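9/13/19

Capstone notebook, hand group. Long one today, sorry, I had a lot of coffee and I want to get it all down before I forget which numbers go with which run.

First thing: the thumb calibration from last time did not survive the power cycle. I came in, turned everything on, and the zero position had wandered off again. So before anything fun could happen I had to redo the homing on all the joints (the whole routine, the slow one, not the quick one that skips the wrist). If you use the bench before me next week, please run the slow one and write down the offsets on the sheet taped inside the cabinet door. I found two sets of offsets on there with no initials and neither of them matched what I got.

The numbers I ended up with for the middle finger are 175 for open and 2352 for fully curled. Those are raw encoder counts, not degrees. The old config file still has 179 for open, and I left it in there commented out in case I am wrong. Four counts doesn't sound like much but the finger buzzes against its stop at the old value and you can hear it from the hallway!

Then on to what I was supposed to be doing, which is the curl test for the midterm demo. The plan (for anybody who missed the meeting) is that the hand has to close and open 50 times in a row with no fault, no reset, and no one touching it. We are calling this the Wallavell test because that's the name of the sheet the class handed out. I still think the rubric is a little weird about what counts as a fault. If the driver throws a warning and clears it by itself, is that a fault? I'm going to ask at the next check-in. For now I'm counting it as one so we don't get surprised later.

Run 1: stopped early. The driver timed out and I hadn't set the log level high enough to see why. Dumb. My fault.

Run 2: same timeout, but this time with the log on. The message queue was filling up because I had the Fovus logger and the plotter both subscribed at full rate. Killed the plotter. I like watching the plots but we can make them afterward from the file.

Run 3: got a good long stretch, then the near finger started lagging the other two on the way in. You could see it if you watched for it, the tip showing up late like it was thinking about something else. I paused with the hand partly closed so I could look at the knuckle from underneath without moving anything.

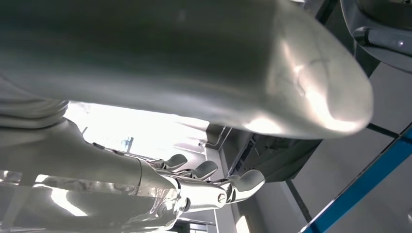 Hand from below, fingers curled up, arm over the top. The knuckle with the little round pin is the one to watch.

The angle is good for the linkage, less good for anything by the window, where the glare eats everything. Worth remembering when we pick where to stand for the demo, because our fingertips are pale and so is half the room. If the vision people (hi, vision people) want to track the tips from underneath they are going to have a bad time with that much light coming in behind. I don't know if turning the exposure down is enough or if we need to hang something over the glass. I'd try exposure first, it's free.

I was staring at the pin for a good long while trying to decide if it had walked out at all. I can't tell by eye. What I'd like to do is put a paint pen mark across the pin and the link and then check the mark after every run, same as we did on the Druline gearbox back in May when we were chasing that click. That took one minute and saved us a week of arguing. Paint pen is in the top drawer, silver or yellow, use the yellow on the metal bits or you'll never see it.

Other guess for the lag: cable drag inside the forearm. The sleeve has folds in it and I wonder if it's bunching when the wrist rolls. I tried rolling the wrist by hand with the motors off and it felt smooth enough to me, but my hand is not a torque sensor. Somebody with more patience could do the same thing and log the current at a few wrist angles. If the current goes up at one end of the roll and the lag goes with it, there's our answer and the pin is off the hook.

Run 4: same settings as run 3 but I slowed the closing speed down by a third. No visible lag! But also it's so slow that the demo would take forever, and the grading sheet has a time limit on it. So I'm treating this as a clue and nothing more. Something that goes away when you slow down could be friction or could be the controller gains being lazy on that one joint, and I know for a fact that the gains on that joint were copied over from the smaller finger and never tuned. I may have been the one who copied them.

Didn't get to run 5. The next group had the bench and I still needed to park the arm and get the logs off.

Also, small thing, the club's Tello batteries are on our charger again. I moved them to the shelf, they were full.

Stuff for whoever is in next:

Paint mark on the pin, both sides if you can get in there.
Curl test again at normal speed with the plotter off. Log everything.
Current vs. wrist roll, at least the two ends and the middle.
Retune the near finger. Start from the old gains, save them under a new file name, do not overwrite mine please.
Find out what counts as a fault.

The logs from all four runs are on the shared drive in the folder with today's date. Run 1 is pretty useless but I kept it. Run 3 is the one to look at, and the lag starts in the last quarter of the file. I put a text note next to it with the config I used, including the new open value.

One more thing I almost forgot. The e-stop cable is long enough to reach the stool now, so you can sit down for the whole test and keep it in your lap. Please don't hang it on the arm.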